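Week 4: Tidying a Small Table (handout to go with the Friday session)
Course tutor: Theophilus Antwi

Please read this before you arrive. Last term half the group read it on the stairs, and it showed.

We are still on play corners, and this week on the table itself. You've done shelves with me and you've done the dreaded dressing-up rail. A table is harder, as everybody believes they already know how to tidy one. What most of us do is push everything to the edges and call the space in the middle an achievement.

1. Homes before heaps

A loose thing needs a home that a four-year-old could guess. Toy cutlery goes in a cup, handle up. Bricks go in a box. If you have to explain the system, it's your system and the children will ignore it, quite rightly.

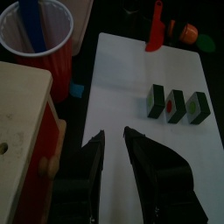
Driscombe nursery, where several of you did your placement, had a written key to its toy storage. It ran to 84 entries and was laminated. I have never seen a child consult it. The staff didn't either, though they were all very proud of the lamination.

So, for each group of things on your table, write down one home and one only. "Somewhere over there" will be marked as no home at all, and so will "the Lâm box" (those of you who have met the Lâm box will know why; it's where jigsaws go to lose a piece).

2. The back row and the working patch

Tall things go at the back. Small things go in front, on something flat and pale that marks out where the play happens. A sheet or a board will do. The Fletulo catalogue will sell you a special mat for this, and you're welcome to buy one out of your own money.

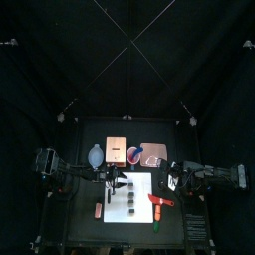 Order along the back row matters less than people think, and I've sat through meetings on the subject. What you want is for each container to be reachable without knocking over its neighbour. Bottle, wooden box, cup with the blue utensil in it, flat tray: that's a perfectly decent row, and the four small dark cubes on the white board in front can be seen at a glance. Put the same cubes straight on a black tabletop and you'd be patting about for them till home time.

3. For your folder

Draw your own table from above, 40 minutes at most. Label the homes. Mark the working patch. No colouring in, however soothing.

Anyone who missed the shelves session can borrow my copy of the Drestereo workbook, which has coffee on the chapter about spills.

Bring a pencil and a cloth.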